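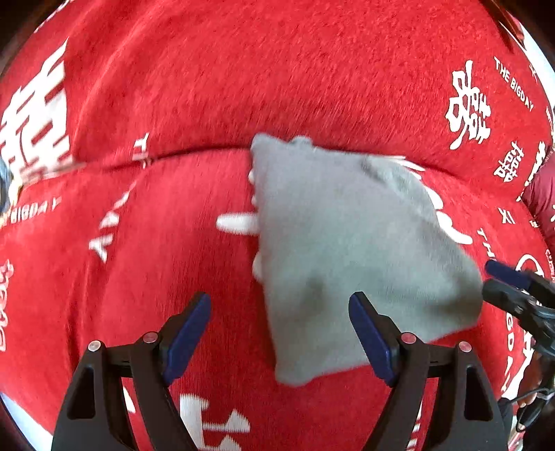

Plokden Street Tenants' Association
Minutes of the spring meeting, Apr 2, 2024

Chair: Firouzeh Heydari
Minutes: Hooman Bagheri, again

1. Opening
The chair opened the meeting once the folding chairs had been found. They were in the bike room, under the bikes. Apologies were read from the Jansen household and from the second floor as a whole.

2. Minutes of the last meeting
Approved after one correction. Mr. Bagheri had written that the discussion of stroller parking was "lively." The word was changed to "long."

3. Laundry room
Dryer 3 is still making the noise. Irneo, who hold the service contract, sent a man who listened to it, agreed that it was a noise, and left a card. Ms. Heydari will call Irneo and ask for somebody who also brings tools.

The sign-up sheet was discussed. Several tenants feel that a slot written in pencil is not a real slot. Others have only ever owned pencils. Agreed: pencil counts, erasing other people does not. A pen on a string will be attached to the sheet.

A request to allow blankets and other heavy bedding in the small washer was turned down. The small washer walked 4 inches during its last comforter and is now closer to the drain than anyone likes. Heavy bedding goes in the big machine. Fuzzy things are to be shaken out first, and the lint screen is to be cleaned by the person who filled it.

4. Courtyard
Vakelora quoted $400 to replace the bench. The meeting felt this was a lot for a plank. It was pointed out that the current bench is not a plank either, having lost most of one. Vote: 9 for, 2 against, 1 asleep. Order to be placed.

The tomato question was put off until September, by which time there will be no tomatoes.

5. Front door
The buzzer for 3B rings in 3C. The tenant in 3C reports that she has now met all of 3B's friends and prefers some of them. Management has been written to. Management has written back to say it received the letter.

6. Money
Balance stands at $430 before the bench and $30 after it. No questions, some sighing.

7. Other business
A casserole dish was left behind at the winter potluck. It is blue and has been washed. Claim it from Mr. Bagheri, who would like his shelf back.

Ms. Heydari asked who would take the minutes next time. There was a silence, which is recorded here in full.

Action items
Call Irneo: Heydari
Order bench: Heydari
Pen, string: Bagheri
Second letter to management about 3B: Bagheri

Next meeting in September, same room, chairs permitting.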